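Corrugated cardboard

From the Haditon Household Encyclopedia, an entry by Zarmeena Sial

Corrugated cardboard is the stuff most shipping boxes are made from, and I've been a little obsessed with it ever since I moved apartments and ended up with a hallway full of it. It's really paper, just paper put together in a clever way. You take a wavy sheet (the trade calls it the medium, or the fluting) and glue it between two flat sheets called liners. The waves act like a row of tiny arches, so a board that weighs next to nothing can carry a surprising load!

Purists will tell you that "cardboard" is the wrong word, by the way. People in the box business say "corrugated" or "board" and save "cardboard" for things like cereal boxes. I say cardboard anyway, and so does everyone I know.

The brown color

Most of it is tan because it's made with kraft pulp that hasn't been bleached. Kraft is the German word for strength, and the long fibers of softwood trees are what give the paper its toughness. Recycled board tends to be a bit duller and grayer, with little specks in it. White board usually has a bleached outer liner over the same old brown insides. 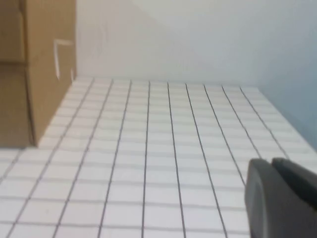
Which way should the flutes run in a box?
Up and down, in the walls. The little columns then stand upright and hold the weight of whatever is stacked on top. Turn them sideways and the wall buckles much sooner.

Flutes and walls

Flutes come in sizes named by letter, and the letters don't go in size order, which drove me nuts when I was first reading up on this. A is big, C is a bit smaller, B is smaller than C, and E is thin enough for a pizza box. They were named in the order they came along. Single wall board has one wavy layer, double wall has two, and triple wall can stand in for a wooden crate.

My neighbor Adeel Mughal keeps his records in double wall boxes, up to 118 to a box, and I would not try to lift one.

Things people make from it

Storage is the big one, and then there are cat houses, stage sets, chairs and whole playhouses. Yasir Butt built a desk from it one July and used it for 2 years before a leaky window got to it. Cut with a fresh blade, score your fold lines with something blunt, and let white glue dry under a heavy book.
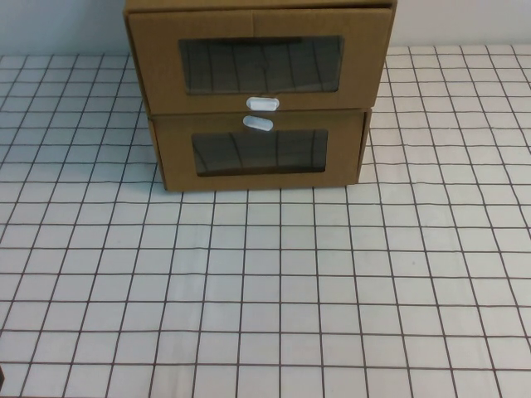

Damp and other enemies

Water is the worst of them. Even humid air softens the board, and a box that has sat in a muggy garage loses a good part of its stacking strength. Keep it up off concrete floors if you can. Silverfish like the starch glue, too (ugh).

Recycling

Flatten it, pull off what tape you can, and keep it dry. Greasy pizza boxes depend on your town, so check the local rules. The fibers get shorter each time they go around, and mills mix in fresh pulp to make up for it.

See also: Kraft paper; Paperboard; Packing tape

Last updated Apr 24, 2026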